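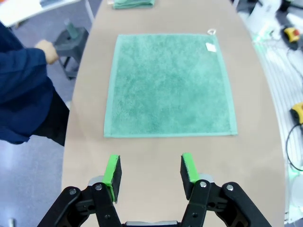
*Green towels on the folding table at Ledside.*

Ledside brought in a robot to fold towels, and the talk at work has been about jobs. I think we should talk about the jobs that stay. The laundry handles around 2,000 towels in a shift, and folding them by hand ruins wrists. I won't miss it.

But folding was also where people chatted. Now one of us stands by, lays out the next towel and wipes down the table.
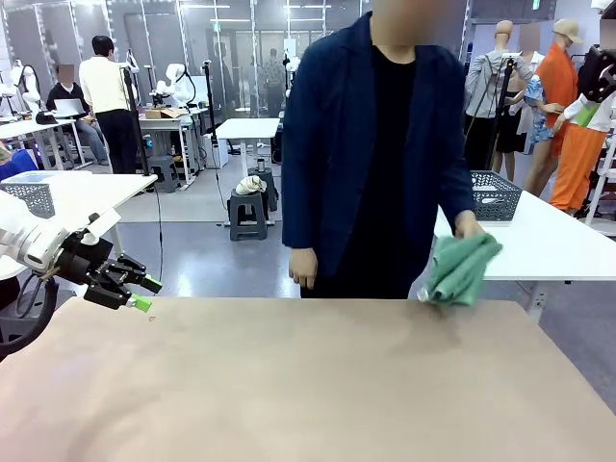 Wulan Wuisan disagrees with me on this – she would take the quiet over the sore wrists any day, and she says the chat was mostly moaning.

Fair enough. Minding a machine is still skilled work, though, and Ledside pays it at the old folding rate. That should change before November.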